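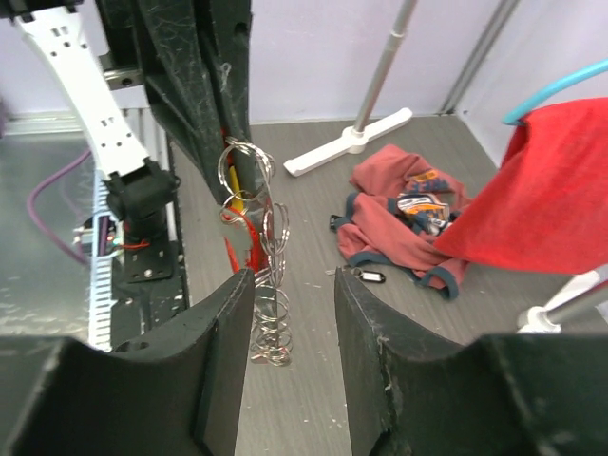 gukstead_cell
Budget question before the February order. We have 2964 left for end-of-arm parts on the key ring cell and I can buy either new finger pads or a second gripper, not both. The parts are split rings linked in a chain, and they bunch into a stack of overlapping loops at the low end. Current fingers are wide black paddles with scuffs on the faces. Landry quoted 4 sets of pads with a lead time of 16 days.

dallev2
Pads. Scuffing on a matte face is cosmetic until you measure slip. Have you?

gukstead_cell
No. Grip force is logged, slip is not.

torque_spec
Disagree with dallev2. Wide curved fingers are the wrong geometry for thin rings at any pad condition. Get the second gripper with narrow tips and keep the paddles for cloth. We run 2 Taker units that way at Dallevden.

dallev2
And the changeover time? A second gripper without a tool changer means unbolting and recalibrating. Add that to the quote.

torque_spec
Fair. The changer was nearly half our spend.

gukstead_cell
Then it is over budget. Ordering one pad set and logging slip first. Will post numbers.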